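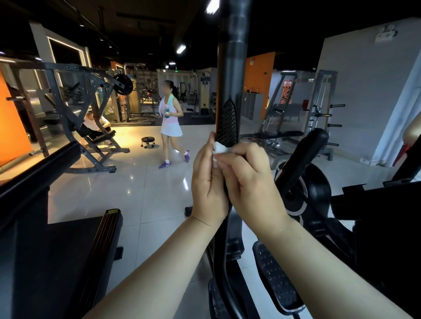

Mingxuan Fang wrote in to say that the spoiler filter let a whole reunion episode slip past her on Saturday, cast split and all, and that she only found out afterward that the filter has to be set up separately for each show. This section of the Skorkard guide has been rewritten to make that step easier to find.

Section 3. Following a Reality Show

Skorkard keeps track of who is still on a show, who has left, and which couples are together as of the last episode you watched. You need an account and at least one show on your list before you start.

3.1 Add a show

1. Open Skorkard and tap Shows.
2. Type the name of the show in the search box. For a dating series with spin-offs, each spin-off is listed on its own line.
3. Tap the season you are watching, then tap Follow.
4. Choose the last episode you have seen. If you have not started the season, choose None.

Note: The free plan lets you follow 3 shows at a time. Finished seasons count toward the limit until you move them to Archive.

3.2 Turn on the spoiler filter

1. Open the show from your list.
2. Tap Settings, then Spoiler Filter.
3. Select Cast Changes, Relationships, or both.
4. Tap Save. A small lock appears next to the show title.
5. Go back to your list and repeat for every other show you follow.

Caution: The filter does not carry over to spin-offs or reunion specials. If a cast member moves to another show, news about that person can still reach you through the second show's feed.

3.3 Follow a cast member

1. Tap a name on the cast page.
2. Tap Follow Person.
3. Under Sources, choose Episodes Only or Episodes and Social Posts.

You can follow up to 33 people. Social posts are often deleted or edited after a breakup, so an item marked Unconfirmed stays gray until 2 sources carry it. Unconfirmed items do not change the couple chart.

3.4 Update your episode

After each episode, tap Mark Watched. Locked items for that episode will open the next time the page loads. If you tap it by mistake, press and hold the episode title and choose Undo.

Caution: Undo hides the items again but does not pull back alerts already sent to your phone. Clear those from the phone's own notification screen.

3.5 If the couple chart looks wrong

Pull down on the chart to refresh it. If a pair is still shown incorrectly, tap Report and enter the episode number. Notes can be up to 3,000 characters. Reports on episodes you have not marked as watched cannot be sent.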